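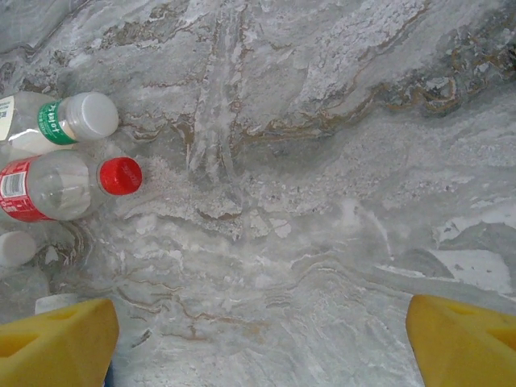 What does the two-arm cell need to know before it can pick up a bottle? The bottle's position, which way the cap points, and how far the jaws must open.

Slide 2. Say that Varham is a shared-workshop build, two arms on one aluminum rail. Tsutomu Sasaki did the wiring. Skip the parts list unless asked. 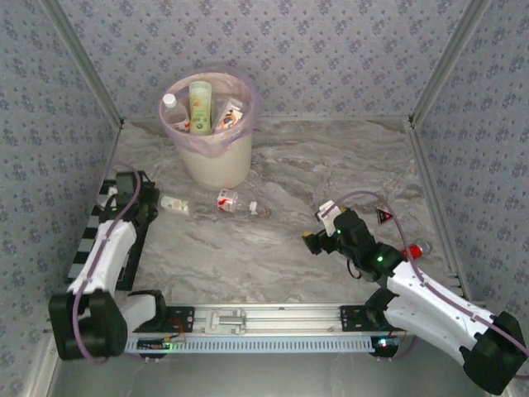
Page last changed: January, 16:40

Slide 3. Both arms share one floor and one bin. Each bottle is assigned to one arm before either moves. The planner holds the other arm outside the bin zone. Log so far: 2,187 grasp attempts, 1,784 closed on target. Misses are mostly bottles against a side wall. 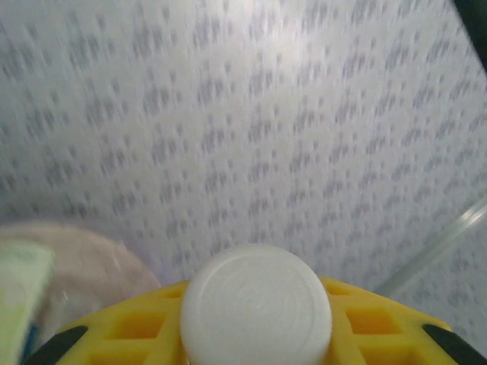

Slide 4. Wrist view. The detector runs on a crop 36 pixels high, which keeps the loop fast enough. Motion blur is the main problem: the printed marks on the white fabric smear into streaks, while the round white cap at the bottom keeps a usable outline. Mention that Skelach, the old detector, keyed on background texture. Pause for questions.
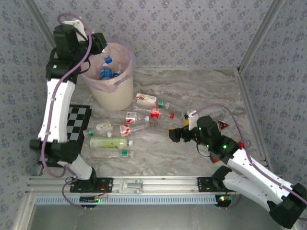
Slide 5. Left gripper over the bin, right gripper over the open floor.

Retries: up to 2 per bottle, then skip. Close with the jaw drawings and where to find them.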